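The Second Life of Brick

In the old quarter of Sturkley, the houses stand so near to each other that neighbors can pass a cup of sugar from window to window. Most of them are of brick, and most of the brick is over 100 years old. For a long time people covered it with plaster, as it was considered poor. Now the same people pay good money to see it again.

Siu-fong Hsiao bought her house here in September, two years ago. Behind the kitchen plaster she found a wall in three different reds. "The mason told me I should paint it," she says. "I made him tea and told him no."

Not every wall can be saved. Old brick is soft, and when it was repaired with hard cement the faces break away in winter. In such rooms many owners choose thin panels with a brick pattern, which are light and go up in one afternoon. Purists do not love them. Hsiao has them in her hallway and does not apologize.

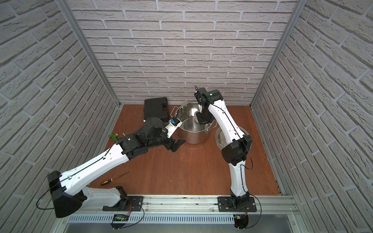
Color is the other big question. White makes a small room calmer, but it also shows each mark of a shoe or a bicycle. Senan Ní Chonaill, who restores houses on the Lota side of the river, prefers limewash – it lets the wall breathe, and it becomes more beautiful when it wears.

His present work is a bakery with 538 bricks to replace, all by hand. He buys them from a yard in Roment, where old bricks are cleaned and sorted by shade. The yard had 600 of the right kind, so he took them all. The rest will stay in his garden until the next wall needs them.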